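Comparison of Two Finger Sets on a Low-Cost Printed Arm
Final project report, Grarkton arm group
Author: Annatjie Nkosi
14 December 2024

1. Purpose

The project compared two sets of gripper fingers on the same servo-driven arm. The first set, called Porov in our files, is long and tapers to a point. The second, Baloyi, is shorter and has a flat pad at the tip. Both were printed from the same filament and bolt to the same gripper servo, so a change of fingers does not require recalibrating the other joints.

The task was to pick up one LEGO brick and drop it into an open box. A brick is rigid, its dimensions are consistent, and small errors in finger position show up clearly as slipping or twisting.

2. Setup

The arm is bolted to a perforated plate on a wooden table. A LEGO baseplate marks the work area, and the studs serve as a grid for recording brick positions. The box stands behind the baseplate. Tape holds the layout in place between sessions, after an early run in which the baseplate shifted and the logged positions had to be discarded.

Each trial began with the arm raised and the gripper open. The brick was set down by hand at a position taken from a printed list.

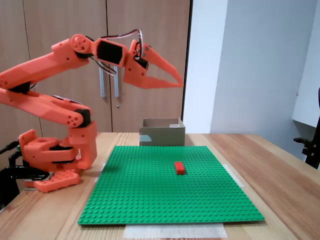
Joint commands were sent by the Bistska controller script, which interpolates between stored waypoints. The same waypoints were used for both finger sets, with an offset at the wrist to allow for the difference in length. Servo load was logged during closing and used to decide when to stop the fingers.

3. Results

We logged 1,118 closing commands in total. Of these, 437 were made during tuning and are not included in the comparison.

The Porov fingers reached the brick from a wider range of approach angles and rarely touched the neighboring studs. Their weakness was rotation. When the tips met the brick away from its center, it turned during the lift and sometimes fell before the arm reached the box.

The Baloyi fingers held the brick without visible rotation in nearly all lifts. They were less tolerant on approach. A height error of 5 mm was enough to press the pads into the studs, which raised the load reading and made the script stop closing too early. We count these as grip failures, although the cause was the stop rule and the finger shape together.

Gripper servo temperature rose in long sessions. After around 29 minutes of continuous use the closing position began to drift, and later sessions included a rest period.

4. Limitations

Only one brick size was tested. The load threshold was tuned with the Porov fingers and then kept for both sets, which probably favors them. Backlash at the elbow was not measured separately from the error at the fingertips.

5. Further work

A third finger set with a tapered body and a small flat pad has been drawn but not printed. The stop rule should also be changed to use the rate of change of load in place of a fixed threshold, and the trials with the Baloyi fingers repeated on that basis.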